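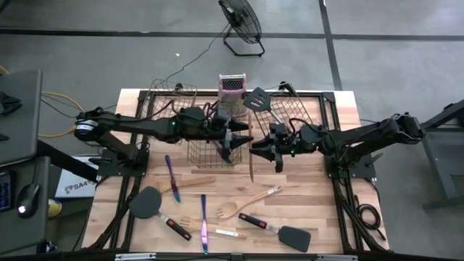

Homham's kitchen library reopens in May, and the rules now run to 20 pages. Under them, residents may borrow a fish kettle, a jam pan or one of those spiralisers that everybody bought and then hid, for up to 3 weeks, provided the thing comes back clean. "Clean" has its own page. Small items will go out in wire mesh baskets, dark ones with grid walls, on the grounds that a crumb has nowhere to hide in them. The old cardboard boxes, which had hidden a great deal, have gone to the tip.

The library closed last autumn after a dispute over a preserving pan that came home to Odukoya Hall with most of a chutney still attached. Letters were exchanged. One of them was laminated. The parish council then spent the winter deciding whether a pan can be said to be returned if it can't be lifted off the shelf it has stuck to, and found, after two meetings, that it can.

Borrowing remains free. Fines do not, and will be charged by the day, with a higher rate for anything that smells. 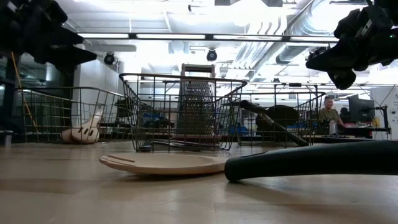 Oksana Yatsenko said she would be joining again but had read the page on garlic presses twice and still couldn't tell whether she was allowed to use one on garlic. She also wondered why the waffle iron needed two signatures when the village hall could be hired with one.

The council's answer is that the waffle iron is newer. It was given by the Zakevbridge branch of the Nusia cookware shop, along with a fondue set for which there is so far no waiting list.

The catalogue lists 117 items, including a single left-handed ladle, and can be read at the post office during opening hours. 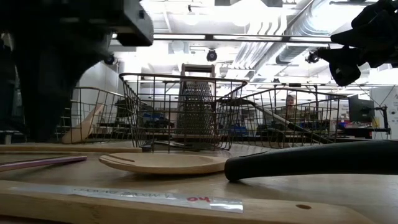
How to join

Forms are at the post office. Hauwa Ogbonna is taking them in, and would like them without gravy.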